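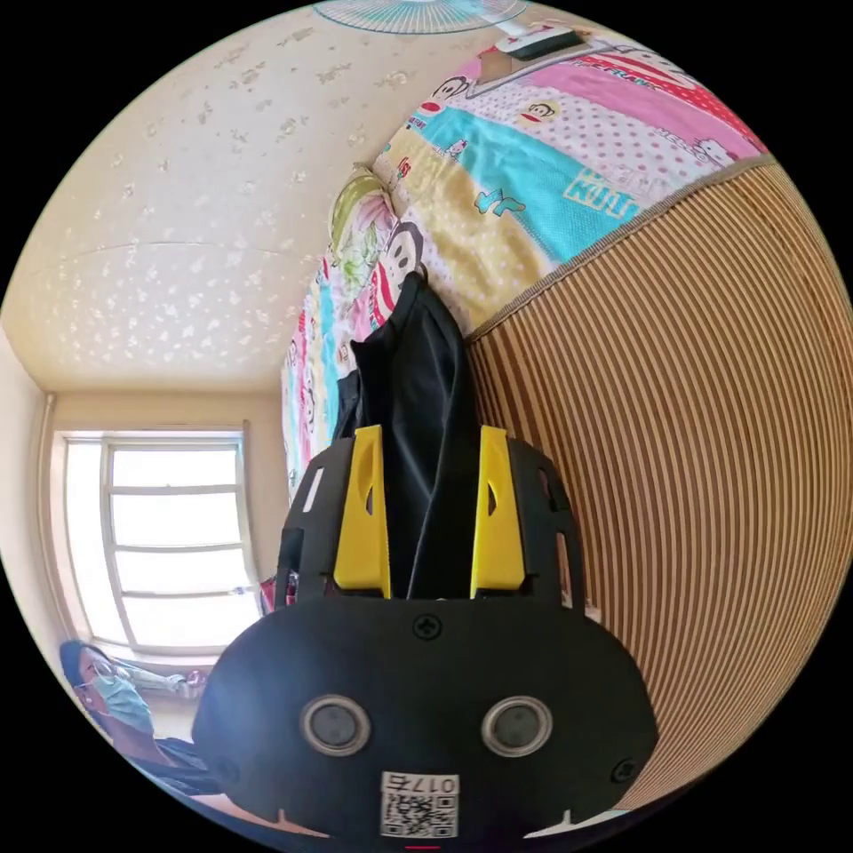 Bulteck Undercounter Water Filter, Twin Housing

The Bulteck twin housing is a cold water filter for kitchens, break rooms and small cafes. It fits on the supply line ahead of a faucet, coffee machine or ice maker. The first stage is a pleated sediment cartridge. The second is a carbon block that reduces chlorine taste and odor. Both heads are joined by a steel bracket, with the inlet on the left and the outlet on the right.

The unit is supplied in two versions. The Ruma version has clear bowls and is meant for cabinets where the cartridges can be checked by eye. The Vavine version has opaque bowls and should be used wherever daylight reaches the filter, as light promotes algae growth. Internal parts are the same in both, and bowls can be swapped later.

Specifications

Stages: 2
Port size: 3/8 inch push-fit, adapters for 1/2 inch sold separately
Cartridge length: 10 inches
Flow rate at 60 psi: 2 gallons per minute
Maximum working pressure: 90 psi
Water temperature: 40 to 100 °F
Clearance below bowls: 3 inches
Mounting: 4 screws, supplied

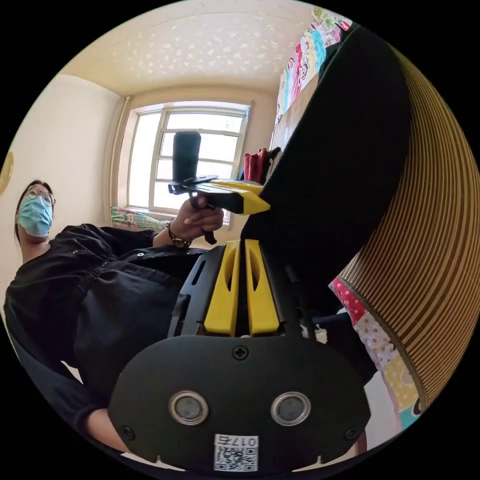
Asger Þórarinsdóttir

Installation notes

Shut off the cold supply and open the faucet to release pressure. Fix the bracket to a solid side panel. Thin cabinet backs will flex when the bowls are tightened and should be reinforced first. Leave the full clearance under the bowls – the cartridges come out downward and cannot be tilted past the rim.

Cut the tubing square with a tube cutter. Scissors leave an oval end that may leak at the fitting. Push each tube in until it passes the second stop, then pull back on it to seat the collet. Turn the supply on slowly and check all joints before closing the cabinet. Flush for ten minutes after fitting a new carbon block. Gray water at the start of the flush is carbon dust.

If supply pressure goes above 90 psi at any time of day, fit a pressure reducing valve upstream. Pressure is often highest at night, so a single daytime reading is not enough.

Cartridge life

The carbon block is rated at some 300 gallons per month for six months. Sediment cartridges vary more with the supply. On well water, expect to change them every 3 months, sooner after heavy rain. A clear drop in flow means the sediment stage is due. The carbon stage gives no such warning and should be changed by date.

Grease the bowl O-ring with silicone grease at every change. Petroleum jelly swells the rubber and must not be used.

Compatibility

Standard 10 inch cartridges fit both heads. Fukuda brackets from the earlier single housing do not fit the twin – the hole spacing is wider. The bowl wrench is common to both models.

In the box

Twin head with bracket, 2 bowls, 2 cartridges, bowl wrench, 4 screws, spare O-rings, date labels.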